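Thread on storing small toys in a cookie container, after a second pass at the same system. The first pass was in May and it failed inside a week. Notes are mostly for my own reference.

1/ The constraint is one container. No zip bags, no overflow bin, no second box "for the good ones." If it doesn't fit under the lid it goes to the cabinet or leaves the apartment.

2/ The container is a bright green cookie one, butter cookies on the front, coconut milk flavor. Wide mouth, straight sides, low enough that a kid can see the bottom. I looked at the divided organizers at Limsakul and they are all deeper than they are useful.

3/ Loaded weight in May: 1,495 g. Loaded weight now: 1,243 g. Kitchen scale, lid on both times. The difference is duplicates, two cracked plates and a bag of glass marbles that should never have been in there.

4/ Fruit goes in first. It's the bulkiest category and the shapes are round, so it sets the layout for everything else. Grapes toward the back, peach forward of them. The peach has a beaded cord on top and the cord catches on everything, so I tuck it in last.
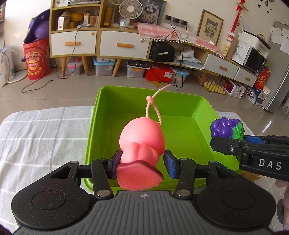 5/ Work surface. I started on the table because the checked cloth keeps things from rolling. It's fine for two or three items and too small for a full sort. Moved to a sheet with a printed grid.

6/ The grid is more useful than I expected. Toys get lined up on it without anyone being told to. A plain sheet would do the job, but things wander.

7/ Category rule, version two: sort by what the thing does in a game. Version one sorted by color, which put the corn next to a ruler. Current groups are food, cookware, sea things and flat things.

8/ Flat things are the worst group. Cards, stickers, anything in a slide-out case. They sink to the bottom, and you have to empty the whole container to get at one.
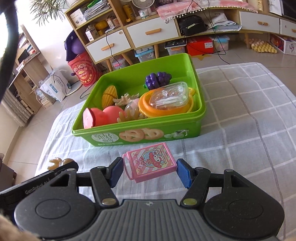 A flat case should stand on its edge against the wall of the container. That costs almost no floor area and the top stays visible. Loose cards need a rubber band or they fan out under the fruit.

9/ Small-parts problem. Tiny clear pieces have to be in something with a lid, inside the main container. I tried a Kultier snap jar first. Good seal, too tall by a finger's width, wouldn't let the main lid close. A shallow lidded cup does it.

10/ Nesting helps. A lidded cup sits inside a bowl, and the bowl takes one footprint for two items. Check that the inner lid clears the rim before you commit to the position.

11/ Rubber toys. The translucent stretchy kind are their own subject. They pick up lint from fabric and crumbs from anywhere, and they stick to cards. Rinse under the tap, no soap, air dry on a rack. Then they go in on top.

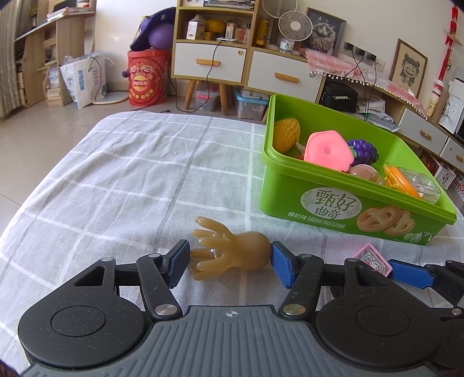
Don't put them in damp. I did that in May and the card underneath came out with a faint ring on it. The corn was unaffected. Hard plastic doesn't care.

12/ Timing. A full empty, sort and refill takes me 30 minutes. With help it takes longer. A daily reset, where everything is already in its group, takes 16.

13/ I log the contents in Pukix, one line per group. It supports a line per item and I tried that. It's a bad use of an evening. Group level is enough to notice that the cookware has migrated to the bathroom.

14/ Cookware is what decides whether the lid closes. Pots have handles, handles have width, and width is the scarce dimension here. The order that works is food down first, bowl in the right corner, pot upside down over the low food near the front.
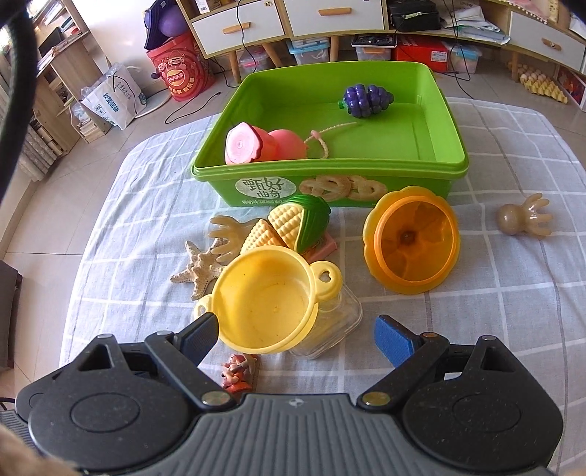

The lid needs a flat top layer, and I now check the awkward shapes before filling instead of after. Anything with a flange or an arm gets laid out on the sheet next to the container. The yellow pot has two heart-shaped handles, so it gets turned until they run corner to corner. The orange flower funnel has a wide scalloped rim and only behaves face down. The starfish stays out until the end – five rough arms, and I don't want anything heavy resting on them.

15/ Open question: whether the starfish belongs in this container at all. It's the only thing in the sea group that isn't a toy. I'd move it to a shelf, but it's in every game, and a shelf means being asked to get it down.

16/ Location. The container lives under the low cabinet, between the legs, next to the clear storage boxes. It was on top for a while, beside the fan, and that meant an adult had to be involved each time.

17/ Labels: none. I printed a set and removed them. The person who uses this most can't read yet and knows where the corn is.

18/ Things I'd change. A clear lid, if one existed in this size. A few millimeters more height. The Trinport stacking bins have both, but the corners are square and the bowl wastes the space.

19/ Someone asked about smell. Cookie containers hold onto butter. Baking soda paste, overnight, rinse twice. There's still a trace of coconut if you put your face in it.

20/ Next up is the drawer with the wooden handle, contents unknown since we moved in. Will add to this thread if the method transfers.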